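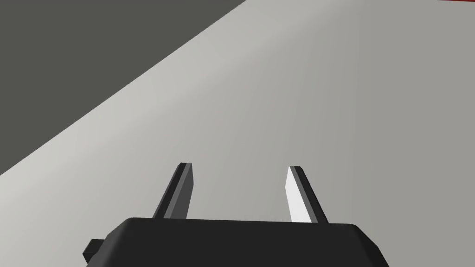 # 休憩復活で上映がさらに長く　ディタムブリッジの老舗映画館

【ディタムブリッジ、2019年7月】港町ウルポートから川を少しさかのぼったところにある映画館「マクファーソン座」が、長編作品の途中に入れる休憩時間を復活させた。座席数498、スクリーンは一つ。休憩は9分で、支配人のザカリー・フェア氏によると、10分にすると客がロビーで本格的に話し込んでしまい、戻ってこないのだという。

きっかけは、この春に同館が上映したレムジ・コザン監督の『ダヴォフ』である。山あいの架空の町ダヴォフを舞台に、ある一家が井戸を掘るかどうかで話し合う作品で、上映時間は3時間を大きく超える。井戸は最後まで掘られない。批評家筋の評判は上々だったが、同館の売店では後半に入るとポップコーンがさっぱり売れず、かわりに途中でトイレに立つ客が列をなした。通路側の席から先に埋まるという、ふだんの上映では見られない現象も起きた。

フェア氏は当初、監督側に短縮版の有無を問い合わせた。返ってきたのは、短縮版ならすでにお送りしたものがそれです、という丁寧な手紙だった。完全版はさらに40分長いらしい。手紙には、よろしければそちらも、と書き添えてあった。

そこで同館は休憩の導入を申し入れ、コザン監督もこれを認めた。ただし条件がつき、休憩の位置は監督が指定する。指定されたのは、長男がスコップを手に取り、母親が何か言いかけた瞬間である。初回の上映では場内が明るくなったとたん、客席から抗議とも安堵ともつかない声が上がり、そのまま大半がロビーへ急いだ。
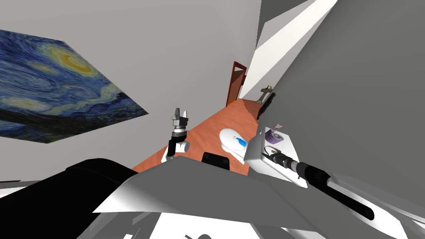 壁に掛かるゴッホ「星月夜」の複製画。奥には木の床が続く。

休憩中の売店の売り上げは、同館の言葉を借りれば「ヒーロー映画の初日並み」だという。とくにコーヒーの伸びが著しい。後半に備えるためか、前半から立ち直るためかは、客によって意見が分かれる。

もっとも、全員が歓迎しているわけではない。地元の映画愛好会は会報の最新号で「作品の呼吸を断ち切る行為」と批判する一文を載せた。同じ号の裏表紙には、休憩中に会員どうしで集まる場所の案内がある。売店の左側、柱のあたりとのことだ。

料金は据え置きとなる。上映時間が延びるぶん一日の上映回数は減るため、夜の回は従来より早い開映となり、終映後に最終バスへ走る必要はなくなった。これまでバスに間に合わせようと結末を見ずに帰っていた常連の一人は、このほど初めて最後まで見て、「井戸を掘ると思っていた」と話している。

同館は11月に、問題の完全版も上映する予定だ。休憩は2回に増え、入場者には後半の登場人物の続柄をまとめた一枚刷りの家系図が配られる。印刷は3000部。座席数と上映日程からみてかなり強気の数字だが、フェア氏は、なくす人が多いはずなので、と説明する。家系図の校正は監督本人が引き受けたものの、叔父の数をめぐって確認が続いており、刷り上がりの時期は決まっていない。

コザン監督は完全版の初日に来館し、上映後に短いあいさつをする。同館はあいさつの所要時間を発表していない。前売り券は窓口のみで扱い、通路側の席は一人一枚までとなっている。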